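Wiring harness sorting, Trostasside unit

Parts are for the Cavmont order, packed by bundle into divided boxes so the strands dont end up in one big knot. Roughly 100 boxes to get through, 30 done so far. Old Pathak trays being kept for the small stuff.

Posted 2020-11-16

More from the bench to follow, plus the labels once Istex send them over. Same layout as the September lot, only the dividers are cardboard now.

Harnesses in the box, red, yellow, blue, purple and black, all with black plastic connectors on the ends. Metal parts underneath. 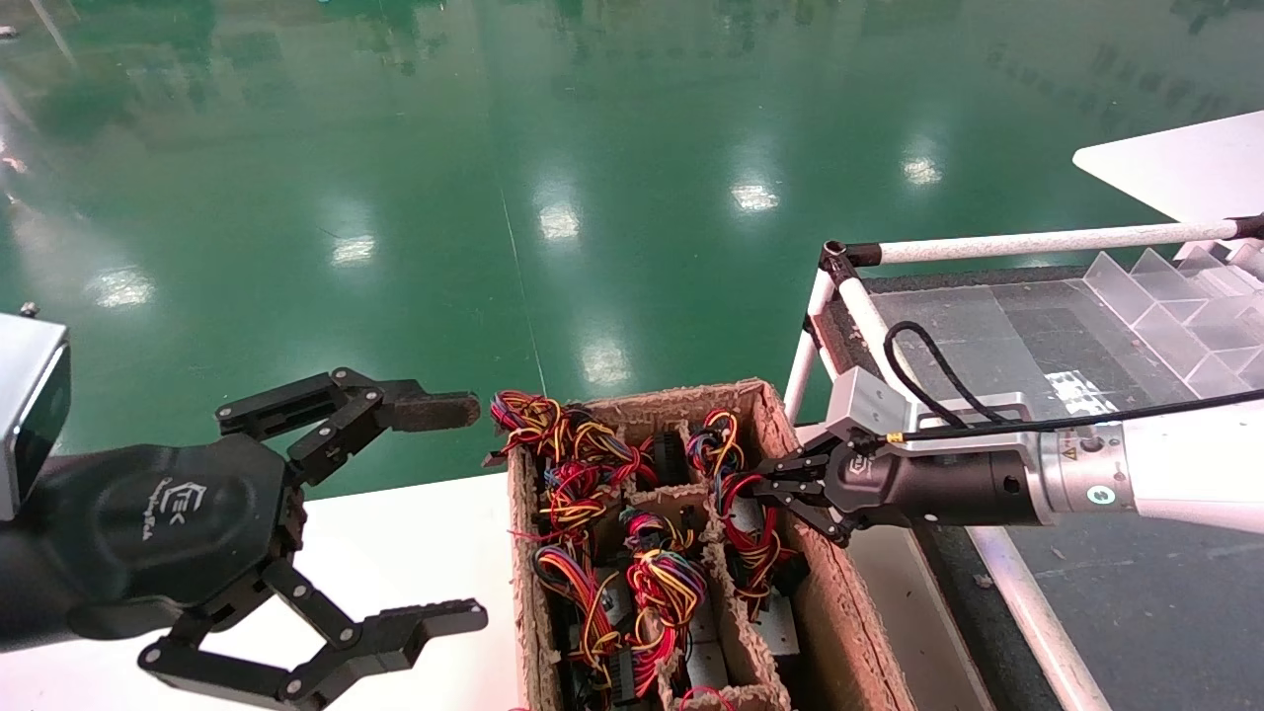 Can the bundles be tied before they go in?
Best to leave them untied, the ties mark the thinner strands and have to be snipped off agian at the other end.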